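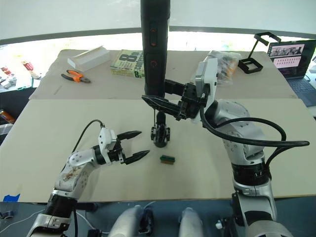
A small green-topped block on a pale beige board.

Filed under: People & Making

I rang Siv Solheim on a Sunday morning and she was already on her second pot of coffee. She makes board games in Zovcombe, and her latest, Plulgate, has sold 3000 copies — mostly to people who swore they didn't like board games!

"I hated them as a kid," she told me, laughing. "My brother cheated at everything." So what changed? A wet week in April, a cottage with no telly and her friend Malsha Majumder, who wouldn't stop moaning about being bored. They drew the first map on the back of a calendar.

I asked about the rules (I'd got stuck on the harbour bit, I'll admit). "Everyone does. We rewrote that page around 50 times and Malsha still reads it wrong."

The next game has trains in it, and that's all she'd give me. Then the dog wanted out, so off she went.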